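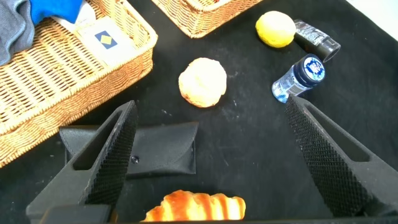 Omar Atallah, cell technician

Left gripper stopped answering again on the sorting table. Fault 142 on the pendant, arm still live, fingers open over the croissant and the pouch. I cleared it and it came back at cycle 41. Cable looks fine to me. Anyone else had this on the Marnitz controller?

Najwa Nassar
Check the connector at the wrist, not the cable. Ours had a bent pin.

Omar Atallah
Reseated it twice. Pins are straight. Next run got as far as the baskets job and then the same fault.
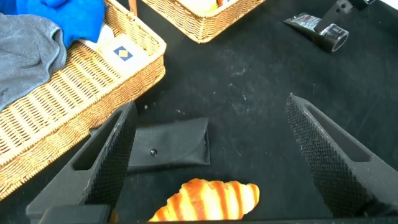 Fredy Escobar
I don't agree about the pin. 142 is a timeout on our cell and it went away with the older firmware. What worries me more is the arm staying live – a gripper fault should drop it to a safe stop.

Najwa Nassar
Depends how it's set up. If it's holding something heavy you may not want that.

Omar Atallah
Stop is set to warn only. Changing that tonight, then firmware.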